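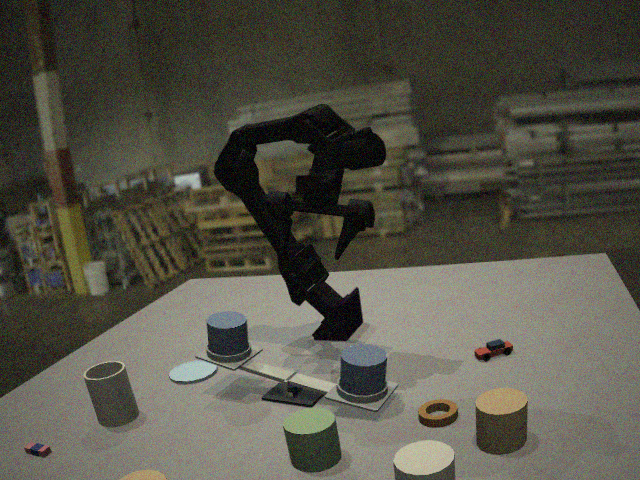

Page modifiée en dernier lieu le lundi 13 août

Pesée au dépôt de Zida : nouvelle procédure de contrôle interne des balances

La procédure de contrôle interne des balances du dépôt de Zida a été révisée. Elle remplace la fiche utilisée jusqu'ici par les équipes de réception et de conditionnement et s'applique aux 29 balances inscrites à l'inventaire, qu'elles servent au comptage de petites pièces, au dosage ou au contrôle des colis sortants. La vérification périodique légale des instruments concernés continue selon son propre calendrier et reste confiée au prestataire extérieur. Le contrôle interne vient s'y ajouter.

La révision fait suite à l'examen des écarts de stock sur la visserie Bonov. Une partie de ces écarts venait d'erreurs de saisie, déjà corrigées. Le reste correspondait à des lots comptés par pesée sur deux postes voisins, dont l'un présentait une erreur d'excentration supérieure à la tolérance. Le zéro était correct et l'indication au centre du plateau aussi ; l'ancienne fiche, qui ne demandait qu'une pesée centrale, ne pouvait donc pas détecter le défaut.

Emplacement et mise à niveau

Toute balance déplacée, même d'un bout à l'autre du même plan de travail, doit être remise à niveau avant usage. La bulle se lit à la verticale. Les pieds réglables sont vissés à fond, puis ressortis un par un jusqu'au centrage ; le réglage inverse laisse souvent un pied en appui insuffisant, et l'instrument bascule légèrement sous charge. Les postes situés près des portes de quai sont à éviter pour toute pesée au dixième de gramme. Si aucun autre emplacement n'est disponible, la pesée se fait portes fermées, et la mention « quai » est portée sur la fiche.

Les balances électroniques restent sous tension pendant toute la journée de travail. Après une coupure, un temps de stabilisation d'une demi-heure est à respecter. Il n'est pas nécessaire de charger le plateau pendant cette période.

Masses de contrôle

Chaque zone dispose d'un jeu de masses rangé dans son coffret. Les masses se manipulent avec la pince ou avec des gants non pelucheux – jamais à main nue, y compris pour les plus grosses. Une masse tombée au sol est retirée du coffret et remise à Svitlana Pasichnyk, qui tient le registre des étalons de travail. Elle n'est pas remise en service sur simple examen visuel.

Les pièces de production ne doivent pas servir de masses de contrôle. La pratique existait au poste de conditionnement, où un raccord Veter dont le poids était noté au feutre sur le bord de l'étagère tenait lieu de référence. Le raccord a été rendu au stock et la mention effacée.

Déroulement du contrôle

Le contrôle est fait à la prise de poste par la personne qui utilisera la balance. Plateau vide et propre, on vérifie d'abord le retour à zéro. On pose ensuite la masse de contrôle au centre et on relève l'indication une fois le témoin de stabilité allumé. L'opération est répétée de façon à obtenir 3 relevés, avec retour à zéro entre chacun. Si les relevés diffèrent entre eux de plus d'un échelon, la balance est mise à l'écart, même lorsque leur moyenne est bonne.

L'essai d'excentration est désormais hebdomadaire. La masse employée correspond au tiers de la portée maximale ; pour les modèles de 3 000 g, il s'agit donc de la masse d'un kilogramme. Elle est posée au centre, puis successivement dans chaque quart du plateau. L'écart admis entre la valeur centrale et chacune des autres est de 2 échelons. Les valeurs sont notées telles qu'elles sont affichées, sans arrondi et sans correction. Une case restée vide vaut essai non réalisé.

Comptage par pesée

Pour la détermination du poids unitaire, l'échantillon de référence doit être prélevé dans le lot à compter. Les poids unitaires mémorisés ne sont plus autorisés pour les articles dont le traitement de surface varie d'une livraison à l'autre, en particulier les rondelles et les bagues Rweyemamu zinguées. La différence par pièce est faible, mais elle se cumule sur un bac complet et suffit à fausser l'inventaire de plusieurs unités. La tare du bac est faite bac vide, étiquette comprise. Les bacs réparés au ruban adhésif sont tarés individuellement et ne figurent plus dans la table des tares communes.
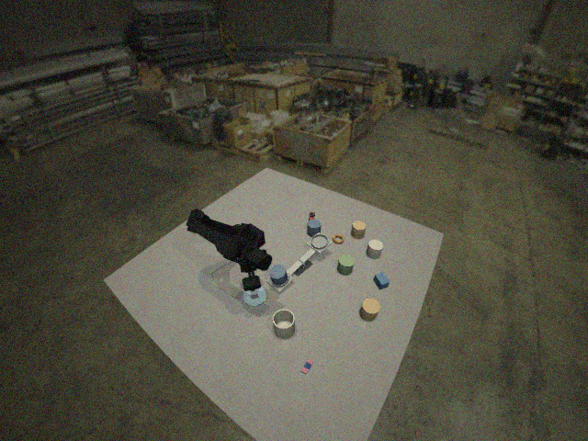
Que faire si une balance échoue au contrôle alors que des lots ont déjà été pesés le même jour ?
La balance est étiquetée hors service et les lots pesés depuis le dernier contrôle conforme sont bloqués, puis repesés sur un autre poste. Les lots déjà expédiés sont signalés à Tarek Farah avec leur numéro, le poids enregistré et l'écart constaté.

Enregistrement et archivage

Les fiches papier sont relevées chaque vendredi par Awuor Mwaipopo et saisies dans le tableau commun. La colonne « observations » est reprise mot pour mot ; il est donc utile d'y écrire lisiblement. Les anciennes fiches restent valables comme preuve pour la période antérieure et ne doivent pas être recopiées sur le nouveau modèle. Elles sont conservées dans l'armoire du bureau de réception, classées par numéro d'instrument.

Le tableau signale automatiquement toute dérive dans le même sens sur plusieurs semaines, même lorsque chaque valeur prise isolément est conforme. Dans ce cas, l'ajustage est programmé avant la prochaine visite du prestataire. L'ajustage par l'opérateur au moyen de la touche de calibrage est interdit : il efface l'historique de la dérive et rend inexploitables les relevés précédents. Sur les modèles qui le permettent, la touche sera verrouillée d'ici la fin du mois d'août.

Deux points restent ouverts. La tolérance applicable aux balances de colis, dont l'échelon est nettement plus grand, est provisoirement celle de l'ancienne fiche – la nouvelle valeur dépend d'essais encore en cours. Par ailleurs, le format d'étiquette « hors service » n'est pas arrêté ; les étiquettes rouges actuelles peuvent être utilisées jusqu'à épuisement.

Les remarques sur la procédure sont à transmettre à Mirko Tedesco, en indiquant le numéro de l'instrument et la zone. Les nouvelles fiches sont disponibles au bureau de réception.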